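4.3 Checking Finger Opening in Dreltier

Complete this procedure before replaying any episode in the Delton planner.

1. Open the Tapia viewer and load the episode.
2. Select Left or Right in the Gripper menu. Each gripper is checked separately.
3. Move the slider to a frame in which both finger pads are visible and spread apart.
4. Select Mark Open. The software stores the opening value, for instance 1,735 on a scale of 0 to 2,000.

Note: Soft items such as a folded towel may hide the lower edge of a pad. Choose a frame with clear space between the pads.

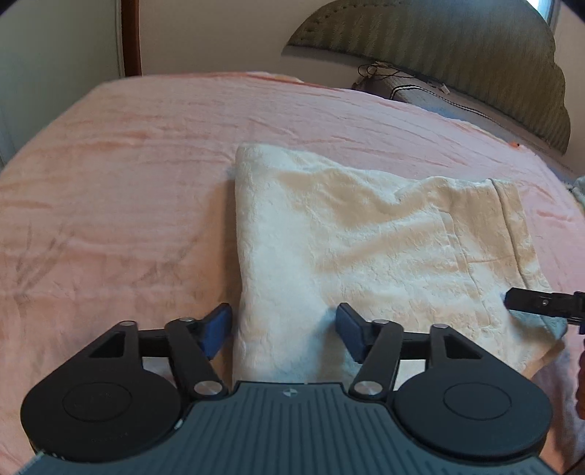
5. Move to a frame in which the pads are closed, then select Mark Closed.
6. Select Save. If message 179 appears, the two values are too close together. Repeat steps 3 through 5.

Caution: Do not edit the values by hand. The planner will reject the episode.

For message codes not listed in this section, see Section 9.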